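Search this notebook... Go
Lisley bench log / Folding task
Nov 2, 2019, posted by bench 2
2 comments | 0 shares

Continued with the shirt folding by teleoperation. I drive the two follower arms with the leader pair, and both grippers must work on the same shirt. The goal is still 115 good demonstrations before we train again on the Tureck machine.

Morning was slow. The left leader has a stiff wrist, so my hand gets tired and the follower makes a small jump when I relax. I loosened the wrist screw a quarter turn and it became better. To check: is the same play in the encoder as last time? The Pereyra script says offset is fine, but I do not trust it fully.

Notes for who drives next:
- Close the gripper slowly. With fast closing the cloth slides out and you grab only air.
- Do not correct a bad fold in the middle of the episode. Stop, mark it as failed, start again.
- Keep both arms low when you pull. If one is higher, the shirt turns.

I still forget the second point myself. Episode 3155 has a long correction near the end, please do not use it. 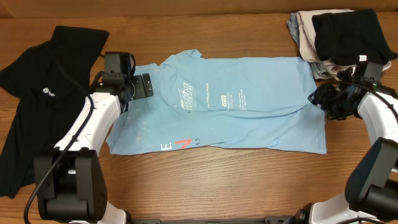 Both grippers at the light blue shirt, black one to the left, folded stack in the upper right corner.

The sleeves are my main problem. When a sleeve is bunched I can't feel how much cloth is between the plates, and from the leader side everything feels the same. I tried to take it closer to the shoulder seam and this was easier for me, but I need more tries to say it for sure.

Canuso asked for the failed episodes also, in a separate folder. I will copy them tonight. In December we should repeat with towels.

Left to do: tape for the leader handle, new offset file, rename the folders.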